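Handheld gripper demonstrations versus teleoperation for a boxing task
Last updated: April

Posted by Skinness Manipulation Group

Our group is preparing an internal report comparing two ways of collecting training data for a two-arm packing policy. The task is simple to state: pick up a small bottle, place it in a lidded box, and close the lid. In the first condition, operators drove the two arms by teleoperation. In the second, operators held a pair of grippers in their own hands and performed the task at an ordinary table, and the gripper paths were recovered afterward from head camera video and the marker cubes attached to the grippers.

We collected 400 demonstrations by teleoperation and 3168 with the handheld grippers. When a policy is trained on the full handheld set, it performs better than the teleoperation policy on picking up the bottle and worse on closing the lid. When the handheld set is cut down to 400 demonstrations, the advantage on the pick disappears and the lid result does not change.

We would appreciate guidance on two points. First, is it acceptable to report the full handheld set against the smaller teleoperation set, given that the operators spent equal time on each? Second, is there a known cause for the weakness on the lid? The policy architecture and the evaluation arms were the same in both conditions. Each policy was evaluated over 30 trials.

Posted by Cuervo Robotics Help Desk

Both comparisons should be reported. The equal-time comparison answers the question most laboratories will ask, namely what a day of operator work will buy them. The equal-count comparison tells the reader whether one demonstration of each type carries the same value. A report that gives only the first will be read as a claim about data quality, and your own figures do not support that claim.

Please also state whether setup time was included. Marker calibration and camera alignment are often left out of the operator hours, and this favors the handheld method.

With respect to the sample size, 30 trials per policy is small for a difference of a few successes. We recommend that the report show the raw success counts for the pick and the lid separately, with an interval for each. A single combined score would hide the result that you have described.

Posted by Lurix

We had the same thing with lids. Check your tracking. We changed the camera and it got better, but we also changed the box that month, so it may have been the box.

Posted by Brornetti Laboratory, Data Collection Office

The previous reply is brief, but tracking is the correct place to begin. In our work with handheld grippers, the error was concentrated in the part of the task in which the operator's wrists turned inward and a marker face was seen at a steep angle or was covered by the other hand. Picking up a bottle seldom requires this posture. Closing a lid frequently does. The recovered path is then smoothed across the gap, and the policy learns a closing motion that the operator did not make.

The table layout we use for this check is as follows. The box is placed near the operator and other small items are left farther back, so that the hands do not have to cross in order to reach the box.

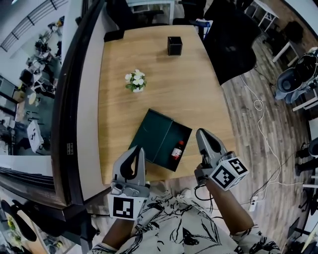

Handheld grippers with marker cubes at the packing table, box lid open and bottle inside.

We suggest the following procedure before any further collection:

Divide each recording into two phases, pick and lid, and compute the share of video in which each marker cube is detected.

Compare detection in the lid phase between the demonstrations your group considers clean and those it considers poor.

Remove demonstrations with long detection gaps, retrain, and repeat the lid evaluation with the same 30 starting positions.

If the lid result improves after filtering, the weakness belongs to the path recovery and should be described as such in the report. If it does not, the next item to examine is contact force. Operators holding a gripper feel the lid through the handle and correct for it, and this correction is not recorded in the video - the policy receives the motion only. Teleoperation operators without force feedback tend to adopt slower, more cautious closing motions, and these may transfer better to the arms.

We agree with the Cuervo reply regarding the two comparisons. We would add that the 400 handheld demonstrations used in the smaller set should be drawn at random more than once. One draw may happen to contain a single operator's work.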